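Shared Workshop Builds > Arms, grippers and motion

Thread: Wrist camera smears whenever the arm moves, exposure or mount?

solderfox
Posted in August

OK so I've been at this for two weeks of evenings and I need other eyes on it. I'm building a tabletop arm at our shared workshop, mostly for picking up cloth (yes I know, everybody says start with blocks, I did blocks and I got bored). Arm is a secondhand Prakus with the stock shoulder and elbow, gripper is my own two-finger design, black printed fingers with grippy stuff stuck to the inside faces. There's a little camera up at the wrist looking down between the fingers.

Standing still the picture is lovely. The second the wrist swings, mush. I can't find the edge of a piece of fabric on the table in it, and my edge finder can't either. It just gives up and the arm parks itself over whatever it saw last.

Camera is bolted to a bracket from the Skestel kit. Lighting is the overhead tubes plus the window. Exposure is on auto. Is it the exposure, or is my bracket wobbling? I really don't want to redo the bracket, it took me a whole Saturday's worth of filing.

bentnail
Bracket. I had the Skestel one too and it's a tuning fork. Grab the camera with two fingers and wiggle, if you can feel anything at all that's your answer.

quietgears
I'd check exposure before anybody files anything. Auto exposure indoors will happily sit at a long shutter. Lock it at 1/300 if your camera lets you, crank the gain, live with some noise. Noise is fine. Your edge finder can cope with noise a lot better than it can cope with smear.

bentnail
He'll lock it at 1/300 and get a nice sharp picture of a wobbling camera. The edges will still be in the wrong place. Ask me how I know.

solderfox
(she, but no worries!)

Did the wiggle test. There is a teeny bit of play, I can feel it but I can't see it. Going to try the shutter tonight anyway because it's free and the bracket isn't.

tablesaw_kid
What speed are you moving at? I ran a Zeman arm for a while at its default and thought my camera was broken. Default was just way too fast for looking at things. I slow right down for the approach now and only go fast when I'm carrying.

solderfox
Wrist is set to 224 in the controller, whatever units those are, the manual doesn't say. It's what it came with.

tablesaw_kid
Drop it to 72 and see. Mine was happy down there.

quietgears
72 is a crawl. She'll be there all night picking up one napkin. You shouldn't have to cripple the arm to make up for a bad shutter setting.

tablesaw_kid
It's only for the approach! Couple of seconds. I'd rather have a slow arm that finds the cloth than a fast one that gropes the table. And frankly for a home build who is in a hurry.

solderfox
Back with results, sort of. Shutter locks fine from the Burken viewer, I just had to dig through three menus for it. At 1/300 it's way too dark under our tubes, and with the gain up the wood turns into confetti. So I need more light before I can judge that one fairly. Slowing the wrist down helped right away, no argument there.

For anyone who wants to see what I was fighting, this one is from before I changed anything, old speed, auto exposure. Blue cloth up top, pale sheet on the right, my fingers at the bottom.

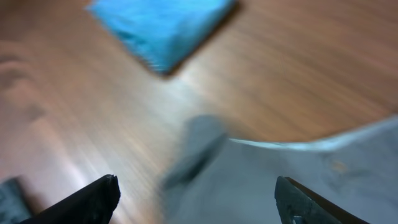
So my plan is a small LED strip on the underside of the forearm, pointed down, and then try the short shutter again with the wrist somewhere between slow and stupid. If that still smears I'll admit defeat and do the bracket.

quietgears
All that streaking goes one way, upper right to lower left. I'd say travel during a long exposure. If the bracket was buzzing I'd expect doubled edges, or something going back and forth.

bentnail
Could be. One frame won't tell you though. A slow enough wobble looks exactly like travel if you catch it on the way over. Put a dot of tape on the table, stop the arm dead, and record for a second after it stops. If the dot keeps moving you've got a bracket problem, whatever else you've got.

quietgears
OK that's a good test, do that.

oldplywood
Look at that big white patch of glare in the lower left before you buy LEDs. The grain is nearly washed out there already. You put a bare strip on the forearm and you'll be dragging a hot spot around with you everywhere you go. Diffuse it (baking paper works) or lay a dull mat on the table. I went with a mat and never looked back.

solderfox
Ugh, the mat. I like the wood! It's the nicest thing in the whole workshop. But yeah, I see the glare, and the edge finder does love to draw a line around it. Baking paper first, mat if I must.

tablesaw_kid
Also is your pale sheet always going to be pale? On glare that's going to be rough no matter what you do with the shutter. I'd practice on the blue one.

solderfox
The blue one works maybe half the time already so I've been ignoring it, lol. The pale one is what I want it to do in the end. But sure, get one going properly and then the other.

Tape dot test is next. Strip is in the mail. Does anybody know if the Burken viewer remembers the shutter setting after a restart? Mine went back to auto this morning and I can't tell if I did that or it did.

bentnail
It did that. You have to save a profile and then load it on startup, it's under the second tab. Drove me nuts.

solderfox
Second tab! Thank you. OK, off to find tape.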